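Home | Projects | Support | Ticket Archive | Log In

Kevarside Simulation Support
Ticket 2163: Evaluation success rate drops on tiled kitchen set
Posted in September by the Simulation Support Desk
Status: Resolved, with one item carried over
Component: Scene generator, evaluation harness
Reporting site: Grellville

Summary of the report

The Grellville site reported that a manipulation policy trained on the Llorente scene library performed well below its expected level when evaluated on the tiled kitchen set. The same checkpoint produced normal results on the painted-wall and brick-wall sets. The site asked whether the fault lay with the policy, the renderer, or the evaluation harness, and requested that the published comparison be held until the question was settled.

The evaluation consisted of 873 episodes. Each episode begins from a stored seed, which fixes the object placement, the wall material, the light level, and the starting camera pose. The site supplied the seed list, the configuration file, and the full episode logs. No changes had been made to the policy weights between the normal runs and the affected runs.

Environment

Scene library: Llorente, current release
Harness: Arport, default settings except as noted below
Camera: wrist view and side view, both enabled
Domain randomization: on for materials and lighting, off for camera lens

Log

9:10 a.m. Ticket opened and assigned. Support confirmed that the seed list matched the one stored with the original request. The material index for the tiled set resolved correctly, and no missing textures were recorded.

9:45 a.m. Support reran 40 episodes from the affected list on a separate machine. The outcomes matched those recorded by the site in every episode. A hardware or driver difference was therefore ruled out.

10:30 a.m. The same seeds were run again with the wall material replaced by plain white paint. All other settings were left as they were. The success rate returned to the level seen on the painted-wall set. This placed the cause in the wall material or in something loaded with it.

11:20 a.m. Support asked the site to state whether the failed episodes had a common stage. The site replied that the arm most often stopped short during the approach, before any contact with the target object. Grasp failures after contact were no more common than on the other sets.

1:15 p.m. The depth estimates from the policy's vision module were exported for the affected episodes and compared with the simulator's true depth. On painted walls the two agreed closely. On tiled walls the estimate changed sharply from one repeat of the pattern to the next, and the largest errors were found near inside corners. The module appeared to be matching one tile to its neighbor between consecutive views.

2:00 p.m. Support reviewed the corner views for the affected seeds. The tile material uses white elongated octagons with small black diamond insets, and the same pattern is applied to both walls. It repeats without variation.

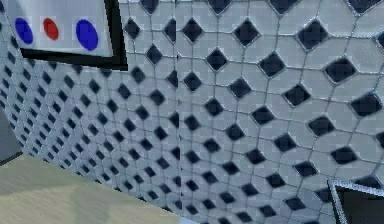 The matching step looks for distinctive points and assumes that each has only one good candidate in the next view. On a regular pattern this assumption does not hold. A match that is wrong by a single tile still receives a high confidence score, and the existing filter passes it. Close to a corner, where the pattern changes scale quickly, the resulting depth error is large enough to make the planner treat open space as wall and end the approach early.

2:40 p.m. A ratio check was added to the matching step. A match is now discarded when the second-best candidate scores nearly as well as the best. The 40 test episodes were repeated with the check in place. Early stops during the approach fell to the level recorded on the painted-wall set.

3:30 p.m. The full list of 873 episodes was queued with the ratio check enabled. The site was asked to leave its own configuration unchanged until the run was complete.

5:05 p.m. Run complete. Results were sent to the site together with the depth comparison files. The site confirmed that the figures were consistent with its results on the other sets and withdrew its request to hold the comparison.

Cause

The policy weights and the renderer were both working as designed. The fault was in the matching filter of the vision module, which did not reject ambiguous matches on repeating textures.

Action required by sites

1. Update the vision module before running any further evaluation on the tiled kitchen set.
2. Repeat earlier runs on this set. Results obtained without the ratio check should not be combined with new results in the same table.
3. Record the module version in the header of each episode log.

Sites that report results by wall material should keep the tiled set as a separate row. It remains a useful test of the method, and averaging it with the painted sets would conceal the effect described in this ticket.

Carried over

In 20 episodes of the full run, the arm reached the target but took a longer path than expected. The ratio check leaves fewer valid points on tiled walls, and the planner may be choosing a more cautious route where depth is sparse. These episodes have been moved to a separate ticket under the planner component. They do not affect the success rate, but they do affect the reported time to completion, and sites should note this when comparing durations across sets.

Ticket closed at 5:30 p.m. It may be reopened by the reporting site by replying to the original notice.

Contact the Support Desk | Copyright Kevarside | Back to top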